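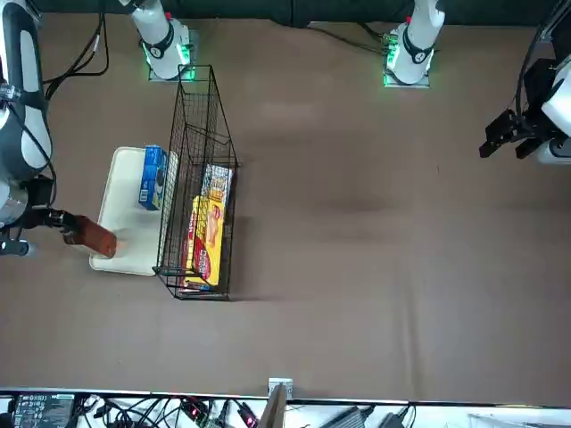
## 04/06/2025

I slept badly again, because the window in my room does not close fully and the gulls of Narnham begin their work before five. At six I gave up and made tea. Then I sat with the grammar book, but I read the same page three times and remembered only the word "whereas".

Today was the choir. I have not written about it since May, so I must catch up a little. Clodagh Sheehan has decided that we will sing two pieces in Irish at the summer concert, and one of them is long. My English is already a second coat which does not fit at the shoulders, and now I must put a third one over it. Cillian Mac Giolla sat beside me in the break and wrote the sounds under the words with a pencil, in a spelling that he made up himself. It helped me very much. I sang the whole second verse without stopping, although I came in early at the end and Catríona Foley turned round and smiled.

The rehearsal was in the upper room at Forell Street, where the piano is a little flat. I took the 29 bus there, but for the way home I had to wait for the 22, and it was late – so I walked as far as the bridge. The river was very low. Two boys were throwing bread at one duck, who did not want it.

I must remember to pay for the music. Clodagh gave me the blue folder and said that I can bring the money next time, but I do not like to owe.

In the evening I telephoned my mother. She asked if I am eating, and I told her about the soup with barley, and she said that barley is for horses. Then she told me that cousin Wahyudi Hartono has sold his motorbike and regrets it already. We talked for a long time and I felt better, then a bit worse after I put the telephone down. It is often like this.

Josefina Ledesma has lent me a novel, 501 pages, with very small letters. I read the first chapter in bed. I understand the people but not yet why they are angry with the uncle.

For tomorrow:

- post the letter to Bromen
- buy onions, rice and a new pencil
- ask Cillian how to say the last line, where the "bh" is
- something for the window, perhaps a piece of folded card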